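Rasdale council leader sends polling bylaw back unsigned, with a covering note

FOR IMMEDIATE RELEASE
Issued by the Office of the Leader, Rasdale District Council

The Leader of Rasdale District Council, Branwen Wogan, has declined to put her signature to the Local Polls (Conduct and Notices) Bylaw, passed by councillors in March after a debate that ended at twenty to midnight and was, by the standards of the chamber, brisk.

The bylaw now returns to members with a letter from the Leader. The letter runs to 11 pages. Members who would like the short version are advised that it begins on page 2.

In it, Cllr Wogan sets out her objection to Clause 74, under which any parish poll called within the district would have to be held on a Monday, between the hours of four and nine, in a building "customarily used for the purpose". The Leader notes that the building customarily used for the purpose in Mukumholm was sold by the council itself, and that its new owners have shown little appetite for democracy in the front room.

"I support the aims of this bylaw," said Cllr Wogan. "I supported them in draft, I supported them in the second draft, and I spoke warmly of them at a lunch. What I can't do is sign a document that sends the voters of Mukumholm to somebody's kitchen extension."

The present rules on parish polls in Rasdale date from 1921 and have been amended so often that the original text survives mainly as punctuation. They still require notice of a poll to be read aloud at the market cross. The market cross was moved to make way for a bus lane, and the officer responsible for the reading has for many years discharged the duty from the nearest pavement, in all weathers, to whoever is waiting for the bus.

The new bylaw would replace the reading with a printed notice and a page on the council website. The Leader has no quarrel with this. She does ask that the page be findable by a resident who does not already know its address.

Cllr Siwan Vaughan, who moved the bylaw, has asked that her disappointment be recorded. It is recorded here. Cllr Vaughan believes the list of polling places could have been corrected by a side letter, and has offered to draft one. The Leader's office has thanked her for the offer and looks forward to reading it alongside the other side letters.

Cllr Wogan has proposed two changes. The first would allow the returning officer to name any suitable public building as a polling place, provided that it has a door wide enough for a wheelchair and a light that works. The second would remove the word "customarily" wherever it appears. If both are agreed, she will sign the bylaw the same evening and has undertaken to bring her own pen.

Groups on the council have until the next full meeting to respond. The Pritchard Ward Independents, who voted for the bylaw and against each of its clauses, have said they will be consistent.

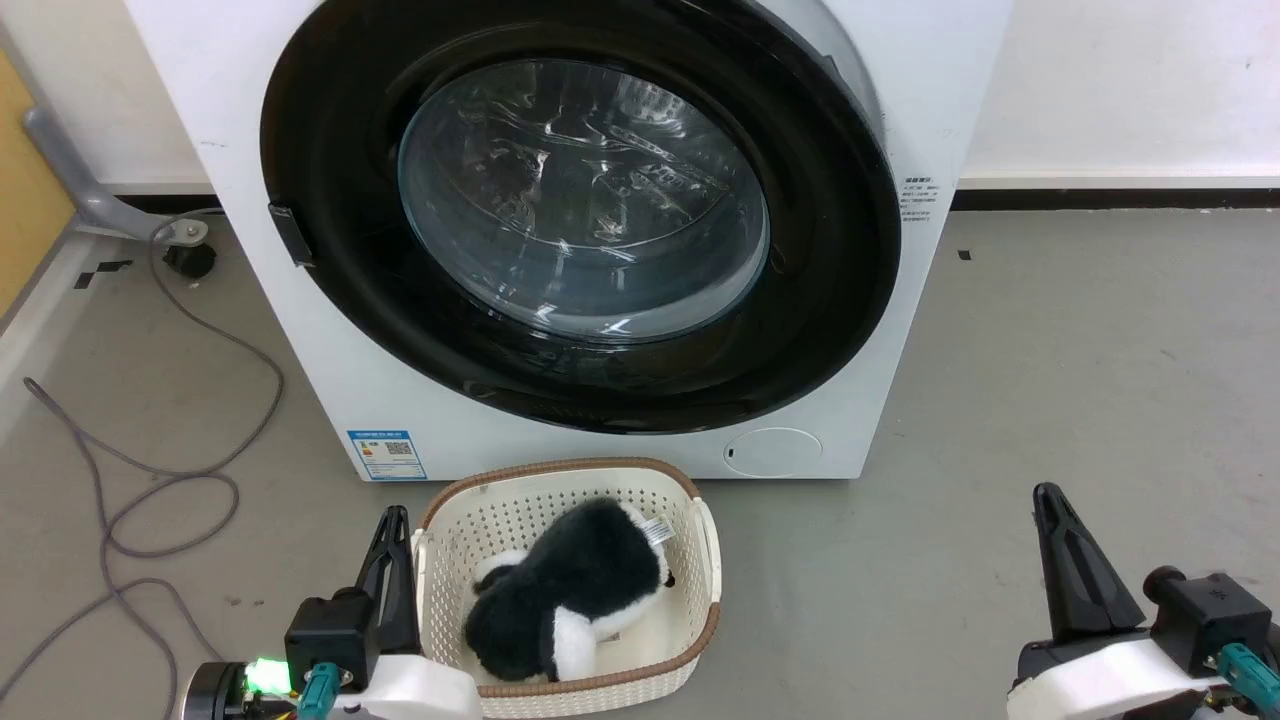

Viorica Stojanović, writing to the Leader's office from Mukumholm, asked why a village that has managed to vote in every election of her lifetime should now wait for the council to agree on an adverb. She added that four o'clock was no use to anyone on the late shift, whatever building was chosen, and that she would be grateful for a reply shorter than the letter to members. The hours of polling have been added to the matters for discussion as a result, and a reply of one page is being prepared.

Until a bylaw is signed, the existing rules remain in force. Residents wishing to hear notices of forthcoming polls should stand near the bus stop.

ENDS

Notes to editors

The Leader's letter to members may be read at the council offices during opening hours. It may not be taken away, as there is one copy with the map attached.

Cllr Wogan is available for interview. Cllr Vaughan is also available for interview, but has asked not to be booked for the same programme.

Media enquiries: Nia Edwards, Press Office, Rasdale District Council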